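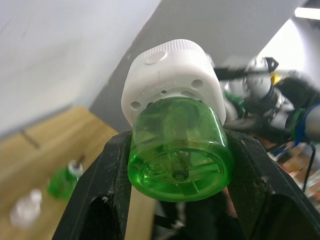
Green plastic bottle, white screw cap with a ridged band. The cap has small raised lettering on the collar.

Bottles and Caps: Gallery
Page put together by Declan Mellor, Bloxham. Last changed 28 Feb 2023.

I keep plastic bottles with unusual caps. It began with the ones under our own sink and has since taken over two shelves in the back bedroom. Most came from the Prutton car boot sale, where a box of mixed empties can be had for very little at the end of the morning. Others were passed on by people who knew I would want them.

Only one picture is up so far. The rest will follow when the shelves have been sorted.

Notes on the green bottle

The plastic is a bright green that lets the light through, so the ribbing shows through the wall. The ribs run out from the middle like spokes. I like this colour best of all the greens on the shelf, and it looks much duller under the bedroom bulb.

The cap is large for the bottle and slightly glossy. There are round holes in the collar and a small raised nub on the top face, a little off centre. I read the lettering as PADANO 0.811, though it is small and I would not swear to every character. If you know the name, or have a cap with the same wording, please write to me.

How they are kept

Labels come off in warm water with a drop of washing-up liquid. I leave the caps screwed on, as loose ones get mixed up very quickly. Each bottle has a paper slip tucked behind it with the place it came from and what I paid. Clear bottles are on the top shelf and coloured ones below. Anything cracked goes out with the recycling.

Still to be added

The Urnis bottles, 800 ml, with the tall blue caps.
The Vuveck set. I have the 300 ml size and need the larger one.
A box of odd caps without bottles, bought in October and not yet gone through.

Swaps

I am happy to swap duplicates. Caps on their own are fine, and I will cover postage on anything up to 20 caps. Please rinse bottles before sending them and let them dry with the cap off, then put it back on for the post. I don't collect glass, and I have no room for anything over 2 litres.

Letters can be left for me at the Bloxham post office counter.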